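3.2 Sites and work surfaces

The study took place in shared workrooms at three sites, Dumesix, Akard and Kistell. All three have ceiling lights in fixed rows and windows along one wall only. The rooms differ mainly in the color of the tables. Akard has dark tables, Dumesix has a mix of dark and light, and Kistell has white (Figure 2).

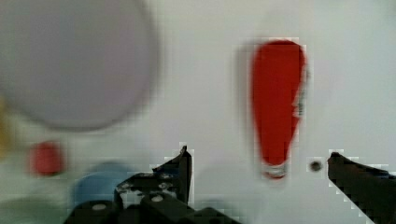
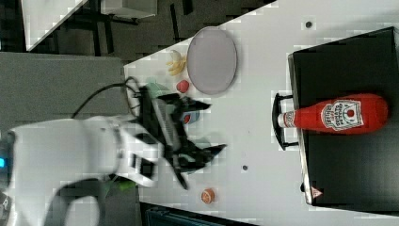
Figure 2. White work surface at Kistell, two views.

Table color matters to glare in two ways. A light surface sends more of the ceiling light back toward the eyes, which raises the overall brightness of the lower half of the visual field. It also reduces the contrast between the table and a sheet of paper lying on it. Earlier work on office lighting has mostly treated the first effect and left the second aside. We were interested in both, and the questionnaire asked about them separately.

Surface brightness was measured at 40 table positions across the three sites. Readings were taken from seated eye height with the ceiling lights at full output and the blinds down. At positions next to the window wall we repeated the reading with the blinds up. Gloss was rated by hand against a set of sample cards, using the Esteban scale, which runs from fully matte to mirror finish. Tables with visible scratches or worn patches were rated on the least worn part.

People who used the rooms filled in a one-page questionnaire at the end of a work period. We received 168 usable forms. Each item was answered on a scale from 1 (not at all) to 5 (very much). The items covered tired eyes, trouble reading printed text, reflections from the table, and general liking of the room. Respondents also marked their seat on a floor plan so that each form could be matched to the nearest measured position.

Forms with no seat marked were kept for the comparison between sites but left out of the analysis by position. We did not ask about glasses or contact lenses, and this limits what can be said about the tired eyes item. Forms filled in after dark were coded separately, as the window wall no longer added to the light on the tables.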